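Trendell Tabletop Arm – Set-up and Use Guide

Section 5. Working with dishes and other rounded items

This section gives the rules for handling items with a curved edge on the work surface. Please read it completely before the first run. The rules apply to the standard two-finger gripper. For the suction tool, see the separate sheet from Malý.

5.1 Before you start

1. Check that the emergency stop is within reach of the operator and that it releases correctly when turned.
2. Remove loose items from the work surface which do not belong to the task.
3. Wipe the surface with a dry cloth. Small particles can get under an item and change its height, and then the taught position is not correct anymore.
4. Look at the fingertips. If a tip is chipped or bent, replace both fingers as a pair.
5. Set the speed limit to Teach. The limit must stay on Teach until step 8 of 5.2 is finished.

Note: Scratches in the work surface are permitted when they are shallow and no material stands up from them. If you can feel an edge with the fingernail, turn the mat or order a new one.

5.2 Approaching a rim

1. Place the item with its rim completely inside the marked work area.
2. Open the gripper fully.
3. Move the arm above the item and wait until it is at rest.
4. Lower the gripper beside the rim, never over the middle of the item.
5. Stop when the fingertip is level with the lip. Use the wrist camera for this step and do not lean over the table to look.
6. Move sideways in the smallest jog step until the tip is close to the lip.
7. Check the position again in the camera view.
8. Save the position under a clear name, for example "rim left". Do not use only a number – the next operator cannot know what it means.

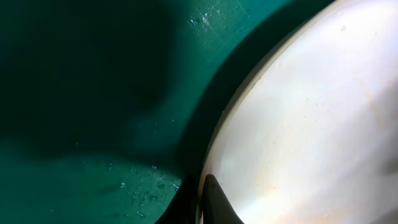

Figure 5-1. Wrist camera view with the fingertip at the rim of a pale item. The item continues outside the view.

In the camera view, dark areas on the surface can be shadows of the item or of the arm itself. Do not use the border of a shadow as a reference when you teach a position. It moves when the lamp moves, and also when the arm turns. Use always the rim.

With white or glossy items the upper side can become very bright in the view. Reduce the lamp until the line of the rim is clear again. Do not change the camera exposure during a run.

CAUTION: The camera shows only a part of the item. Before you close the gripper, confirm from the operator position that the space on the far side is free.

5.3 Closing and lifting

1. Select the lowest grip force. For ceramic or glass, do not go higher than level 2.
2. Close the gripper with the jog button, not with the automatic command.
3. If the item slides or tips, release the button and open the gripper. Begin again from 5.2, step 3.
4. Lift 5 mm and hold.
5. If the item stays level, continue with the lift. If it does not, lower it and teach a new position.

CAUTION: Do not catch a falling item by hand. Press the stop and let it fall.

5.4 Good practice in shared workrooms

Only one person gives commands to the arm. A second person may watch the camera view and speak, but must not touch the pendant.

Keep hands outside the marked area while the motor lamp is lit. This is valid also when the arm stands still, as it can be waiting for a signal.

Broken pieces must be collected with the brush, with the power off. Check the gripper joints for splinters before the power is switched on again.

Saved positions should be tested again after 14 days, and each time the table was moved. Write the result in the log at the back of this guide.

5.5 Service

Fingers, work mats and camera covers can be ordered from Kato or from the Trendell parts desk in Ekisville. Please have the serial number of the arm ready. It is printed on the base plate, next to the power socket.

Continue with Section 6, Cleaning.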